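Hivari Play Kitchen Food Set, the big one: my long and slightly rambling review

I went back and forth on this one for most of September. My niece was turning four in October, my sister had already said no to anything that sings, and I'd promised myself I wouldn't buy another stuffed animal for a kid who sleeps under a pile of them. So, play food! I had a shoebox of it growing up (mostly a rubber lamb chop and a lot of grapes) and I have very fond memories of serving that lamb chop to my grandfather.

The Hivari set is sold as one big box with the food and the serving things mixed together, and you can add loose extras from their Ongart line if you want more blocks and cards. I bought the big box plus one bag of Ongart extras. The whole thing came in 84 pieces, with a sheet inside the lid to check them off, and they were all there. Points for that, because the last thing I ordered from this shop came with three left shoes for a doll.

First impressions. The box is flimsy, so plan on a bin. Ours tore at the corner the first night and by the weekend it was a flat thing we were using as a "picnic blanket." The pieces themselves are a lot nicer than the box. No weird smell, no sharp seams that I could find, and I ran my thumb along nearly all of them, which is the kind of aunt I am. The colors are good too. They're not all that screaming red and blue, there are some softer ones in there, and my sister noticed right away and was pleased, and she is hard to please about toys in her living room.

What got played with the most? The bowl, by a mile. It's been soup, it's been a bath for a plastic horse, it's been a hat. It has a nice smooth rim and it sits flat and doesn't tip when a very excited person leans on the table. The carrot comes second. I don't know what it is about carrots. Every play food set I've ever met has one and it's always the one the kid carries off to bed.

The trays surprised me. I figured they'd be filler, you know, something to bump up the piece count, but having a tray changes the whole game. Suddenly there's a waiter. There are orders. I was told firmly that I couldn't have eggs because it was nighttime. My neighbor Nadja Hämmerli came by with her two boys (five and seven) and I assumed the seven-year-old would be too old for it, but he took over the restaurant completely, set prices, and charged me 900 dollars for soup. His little brother's soup was 12 dollars. I have not gotten an explanation.

The Ongart blocks and cards are more of a mixed bag. The blocks are fun to drop into things and the kids decided pretty fast that the dark green ones were spinach, so fine, spinach it is. The cards are cute but small, and I've already fished one out from under the radiator. If you've got a baby in the house who puts everything in their mouth, I'd hold the extras back for a while and just put out the larger stuff. 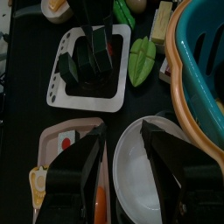

Bowl, trays, spinach blocks, and of course the carrot.

A few gripes. One, some of the food is hard to identify. There's a cream and yellow piece that my niece says is an egg and Nadja's younger boy says is a slice of fruit, and there was real shouting over it. I lean egg. Two, the shiny pieces show fingerprints like crazy, so if that kind of thing bugs you, keep a cloth handy. Three, no storage at all! For a set this size I'd have loved a drawstring bag. I ended up buying a Vekelau lidded bin, the medium, and everything fits with a little room on top.

I also looked at the Kerulia set before buying, and my friend Surachet Nilsuwan has that one at his place, so I got to poke at it. It's prettier, I'll give it that, and it's all matching. But it's mostly food with hardly anything to put it on, and his daughter was using my old paperback as a plate. I think mine gets more play. If you only want something that looks sweet on a shelf, get the Kerulia.

Cleaning is easy. Warm water, dish soap, lay it all out on a towel. I did the whole set in one go after a yogurt incident and the colors look the same as they did out of the box. I wouldn't put it in the dishwasher, the sheet in the lid says not to and I believe it.

Would I buy it again? Yes, and I'd skip the extras bag the first time around and get it later as a refill when the novelty wears off. Four and a half stars, with half a star off for the box and the missing bag. And if anybody from Hivari reads these, please sell the carrot separately, I'm going to need a spare.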